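The Spoons at Harkari

The lunch room at Harkari seats fewer people than its waiting list would suggest. It opens at 11 in the morning and closes when the soup is gone. Melahat Dönmez has run it for nine years, and in that time she has changed the menu, the chairs and the hours. She says the change customers brought up most was the cutlery.

Until last April the room used plain steel spoons bought by the case. They were cheap and they stacked well. They also got hot. Dönmez serves lentil soup close to boiling, and people would leave a spoon standing in the bowl while they talked, then pick it up and drop it.

She ordered 400 spoons with wooden handles and metal bowls from Cilora, a small tableware shop two streets away owned by Omid Yazdani. Yazdani had sold the pattern to home cooks for years but never to a restaurant. He told her the handles would not survive a commercial dishwasher, and she told him she would wash them by hand.

That decision changed the back room more than the front. Bahman Mirzaei, who had been loading racks, now washes spoons in a shallow sink with the handles kept up out of the water as much as possible. He rinses them, wipes them with a towel and stands them up to finish drying. Every few weeks he rubs the handles with mineral oil and leaves them overnight.

The next question was where to put them. A drawer was tried first, and the oiled handles picked up crumbs. A tray on the counter took up too much space. Upright containers worked, and the kitchen has stayed with them.

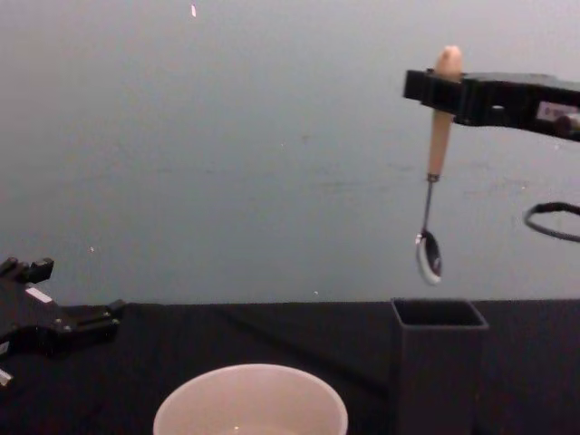 Dönmez wants the spoons near the bowls, because a customer carrying soup has one free hand and does not want to cross the room with it. Which end goes down is still argued over. Fereshteh Mahmoudi, who works the counter at noon, puts the handles down so she can see that every bowl is clean. Mirzaei puts the handles up so people take hold of the part they will be holding anyway. On a busy day the containers have some of each.

Losses have been modest. After the first year 203 spoons were still in daily use, and most of the others had been pulled for loose handles. Yazdani reglues what he can at the shop. The joint between wood and metal is the weak point, he says, and soaking is what ruins it. A spoon left in a sink overnight may look fine in the morning and wobble a week later.

Parviz Alipour, a regular who eats at the window, bought four of the same spoons for his own kitchen. He has cracked one already. He put it in the dishwasher.

Harkari will place another order before winter. Dönmez has asked for a slightly deeper bowl, and Yazdani is looking for one that fits the same handle.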